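Speaker notes: Looking after your chopping board
Trarthorpe home cooks' evening, Wednesday, June 17, 2020

Start when Felicidad gives the nod. Say hello, thank Úna Doherty for the tea, mention the fire door.

Opening. Ask who has a board at home more than ten years old. Let a few people answer. Mine came from my aunt and I used it daily until May.

Scratches. Every knife leaves them. Fine ones are normal and you can carry on. Run a fingernail across: if it catches, scrub harder along that line. If it drops right in, think about a new board. Pass the old Vendura one round at this point.

Cleaning. Scrape first, then hot water and washing-up liquid, then a brush in the direction of the cuts. Rinse both sides. Stand it on edge to dry. Maribeth Cabrera will ask about lemon and salt. Fine for smells, but you still have to wash it.

Pause for questions. Keep it to 2 or 3.

Crumbs. People wipe the middle and forget the rest. Bits stay near the edges and get carried to the next job. 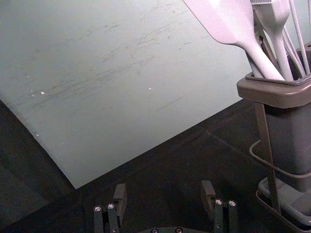

Same goes for whatever you keep beside the board. A utensil holder collects crumbs under the rim and in the bottom, so empty it once a week and wash it with the board.

Storage. Upright, with a gap behind it. Don't lean it against the cooker.

Last bit. Handouts are by the door, 200 printed, take a spare for a neighbour. Fabrice Barbier is on next with knife sharpening. Leave the old board on the table for him.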